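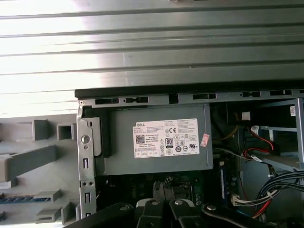 Figure 3. Wrist camera view of the opened desktop tower, with the two gripper fingers between the power supply and the motherboard.

4.2 Memory module handling

The third chore in our study is the handling of memory modules in used office computers. We selected it together with Hakim Ismail, who manages the refurbishing shop Skivham, where old desktops are checked and sold again. A worker in this shop needs 14 seconds to release a module and take it out, and he normally does it with the other hand on the case. Our arm has no other hand, and therefore the task is split into four steps: approach, release of the latches, grasp, and lift.

The approach is more difficult than we expected from the bench tests. On the bench the bare motherboard can be reached from every side. In a complete tower the power supply, the drive cage and the cables limit the directions from which the gripper can enter (Figure 3). The planner Guveo treats metal parts as fixed obstacles, but it has no good model for cables. A cable can be pushed aside without harm, or it can be caught by a finger and pull a plug from the board. We therefore asked the planner to keep a margin from all cables, and this margin made many targets unreachable.
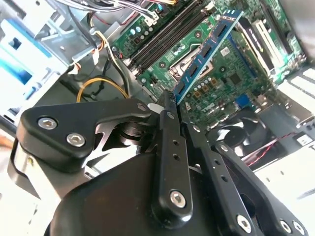 The grasp itself depends mostly on the angle. A module has a narrow top edge, and if the fingers close on it with a small error in rotation, the module tilts in the hand. People correct such a tilt without thinking. Our controller corrects it only when the module is still visible between the fingers, and often the fingers hide exactly the part that should be measured.

We ran 200 trials on towers provided by the shop. A trial was counted as complete when the module was out of the case and no cable had been disconnected. By this rule 78 trials were complete. Most of the failures happened before the lift, during the release of the latches – the fingertip is wide compared with the latch, and it slipped to the side. Sang-wook Gil repeated part of the trials with narrower tips from the Kodurness set. The slipping became less frequent, but the thin tips held the module less firmly in the lift.

For the moment we consider this chore as possible for a machine under supervision, and not yet suitable for unattended work in a shop.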